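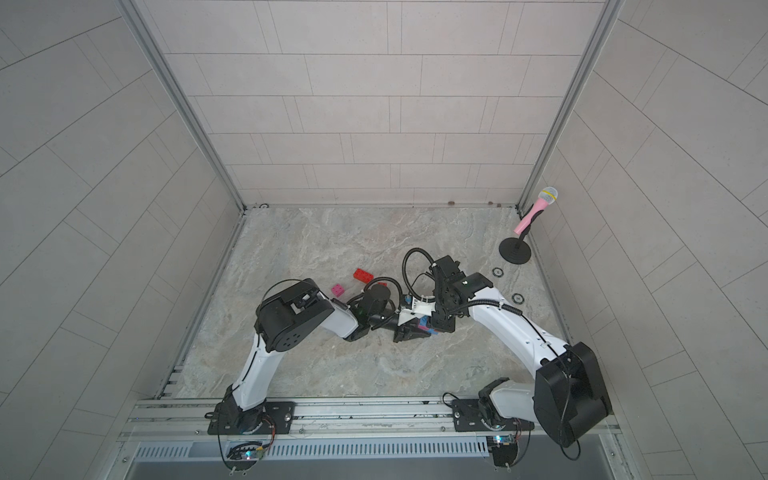 Who goes first at a four-way stop?

Whoever got there first. If two cars stop at the same moment, the one on the left lets the one on the right go ahead. I still get asked this more than anything else on the site, so it gets the top spot.

And if we're straight across from each other?

Then you can usually both go, as long as you're both heading straight or both turning right. If one of you is turning left, that driver waits for the one going straight. Use your turn signal early! Half the staring contests I see at Skormont and Trislow happen when somebody hasn't signaled and the other driver is trying to read their mind.

What about four cars all arriving together?

It's rarer than people think, but yes, it happens, and the rule about the right doesn't get you out of it (everybody has somebody on their right). One driver makes eye contact and goes, slowly, and after that it sorts itself out. Please don't wave three other people through, though. A wave isn't a traffic signal, and the person you're waving at may not see the bicycle coming up beside you.

Does a rolling stop count?

No. Wheels have to quit turning. I was guilty of this for years and got a ticket for it on Folilwood Road at seven in the morning, with not another car in sight. I was mad for a week, then I went back on foot and noticed how the hedge on the corner hides anybody under five feet tall. I stop now.

Where exactly am I supposed to stop?

At the white line if there's one. If there isn't, before the crosswalk, and if there's no crosswalk either, before you enter the intersection at a place where you can see what's coming. If you can't see from the line, stop there first anyway, then creep up and stop again. It feels fussy and it's the right way to do it.

Do pedestrians have to wait their turn like cars?

They don't take a number in the line. If someone is crossing or stepping into the crosswalk, you let them finish, even if you've been sitting there a while. The details of when you can start moving again vary by state, so check your own driver handbook. I just wait until they're on the sidewalk.

How come the Skormont corner has stop signs and not a signal?

I asked the same thing at the April open house, and Titilayo Afolabi from the street office was kind enough to walk me through it. They put a counter out and got 161 cars in the busiest hour on Skormont and 121 on the cross street. By the town's own yardstick that's well short of what they want to see before spending money on lights. She also told me people ask for signals expecting less waiting and then call back to complain about the red light at midnight. (I could see myself making that call.)

Could we get a traffic circle there?

Maybe someday. The lot on the northeast corner would have to give up some land, and the owner isn't interested so far. The petition had 1,531 signatures last time I looked. I signed it, so you know where I stand.

What if the power's out at a regular traffic light?

Treat it as an all-way stop. That's how it works in our state and in plenty of others, but look yours up before you need it. The light at Xaba Avenue goes dark in every decent thunderstorm, and I've watched people sail right through because they were used to having the green. Be ready to brake even when it's your turn.

Does a bike have to stop too?

Here, yes, same as a car. Some states let riders treat a stop sign like a yield. Li-hua Liu, who answers the bike mail for me, has a longer page on that with the state-by-state list, and she keeps it far more current than I'd manage.

There's a fire truck coming. Do I still take my turn?

Nope, stay put, or pull over to the right if you're not at the intersection yet. Don't stop in the middle of it. Once the truck's gone by, look again for a second one before you move.

My question isn't here!

Send it in with the contact form. I answer mail on Friday, usually in the evening, and the ones that come up a lot end up on this page.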